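In Praise of the Silly Tablecloth
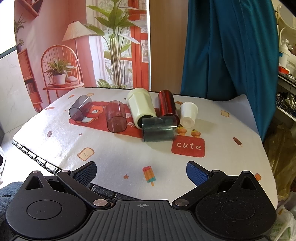
Cups, a bear, two slices of toast. Saturday, before anyone had tidied.

I own a white tablecloth covered in cartoons and I am forty-one years past the age it was designed for. It has cupcakes on it. It has lollies, a bear, toast, and a red square that says "cute" in small round letters, in case you'd missed the point. My brother-in-law, Kimutai Waweru, came round for lunch and asked, quite kindly, whether we were expecting children. We weren't. We were expecting him.

So I want to make the case for it, and while I'm at it the case for plastic cups that don't match, as the two go together in my head and on my table.

I should say that I was brought up properly. My mother had a damask cloth that lived in a drawer between sheets of tissue and came out at Christmas and for the vicar. We ate off it with our elbows clamped to our sides. I can still remember the gravy going over in slow motion (my gravy, my sleeve) and the silence afterwards, and then the salt, heaps of it, and the whole meal going cold while she dabbed. It was a lovely cloth. I don't think I ever tasted a thing I ate off it.

When she moved to the flat in Emham she gave it to me, and I kept it in a drawer too, for years, feeling vaguely guilty every time I went in there for the batteries. Then one June I was in the market at Dumham looking for a washing-up bowl and there was this daft thing hanging off the front of a stall, toast with a little face on it, and I laughed out loud on my own like a lunatic. I bought it without asking what size it was. It's a bit of an odd fit. I've never minded.

What I noticed, almost straight away, was that people stayed at the table. They'd finish eating and carry on sitting there, poking at the pictures. Senyo Mahama from next door, a man who will talk to you for 30 minutes about guttering and nothing else, spent an entire cup of tea deciding which lolly he'd have. He went for the striped one, orange and blue and red. I've known him for ages and that was the first opinion I'd heard from him that didn't involve a downpipe.

You can't be formal over a cartoon bear. You can't really have a row over one either, though we've tried. And if somebody spills something, well, it goes on a cupcake, and you wipe the cupcake.

Now, the cups. Half of you will be with me on the cloth and leave me here, I know. There's a smoky greyish-purple one, a pinky-brown one and a little white one with a flared rim that looks as if it ought to go in a coffee machine. None of them came with any of the others, or if they did the rest of the family has gone. I was at a lunch in Gratwood last month where every glass was the same as every other glass, and we all lost ours inside ten minutes and had to start again. In my house you're the purple one or you're the pink one and you know where you stand. Also, you can see the tablecloth through the pink one when it's lying on its side, and I find that more cheering than I can properly explain.

And yes, lying on their sides. Things end up on their sides on my table. I used to be a great one for clearing as I went, whisking plates away while people still had forks in their hands, and my friend Odoi finally told me it was like eating in front of a bailiff. That stung! But she was right, and I've stopped. Now the cups roll about among whatever else has landed there, and the big cream eight-sided pot and the shiny red cylinder stay put until somebody wants the space.

I'll grant the other side this much. A good cloth makes an occasion, and there are days that want one. I got the damask out for my mother's eightieth and it looked magnificent, and she sat there stroking the hem. Then she asked where the bear was.

It still needs a hot iron and a free afternoon, the damask, so it's back in with the batteries.

29 comments? No, 40 now. I'll read them after lunch.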